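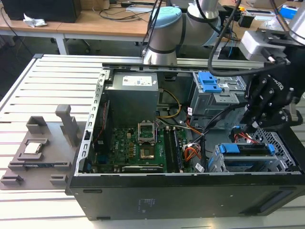 My first shareholder meeting

Feb 4, 2020

I own 53 shares of Trirberg, a company that makes valves and fittings for water utilities, and yesterday I finally used them for something other than collecting dividends. I went to the annual meeting! I've been buying a few shares at a time for five years and had always voted by mail (or forgotten to), so walking in with my little admission card felt like a very big deal.

There were maybe more seats than people, but the room had a good buzz to it. The formal part went fast. Directors elected, auditor approved, pay plan approved, done. Then Kausar Janjua, the chief financial officer, got up and talked about debt, and I loved every minute of it. Trirberg borrowed $200 million in September to buy Andent, a smaller pump maker, and she went through when each piece comes due and what they plan to pay down first. I took three pages of notes.

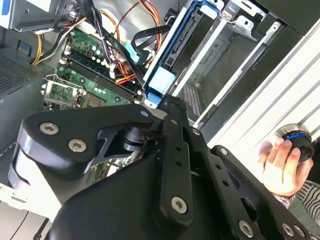

The question session was the best part. A man behind me asked why the dividend only went up 3 percent when cash flow was so strong, and he got a real answer — they want the Andent loan smaller before they get generous. I can live with that. Someone else wanted to know about spending on plants, and I scribbled that one down word for word. I like to see a company put money into equipment, but I also like to know what it's getting for it. So I'll be reading the depreciation note more closely this year.

I did ask a question of my own, about pension costs. My voice shook a bit, but I got through it.

Next up is Flarnatance, where I hold a much smaller stake. Their meeting is online only, so no free coffee, but I've already started on the proxy statement and there's a proposal on splitting the chair and CEO jobs that I have opinions about. More on that once I've read the board's side.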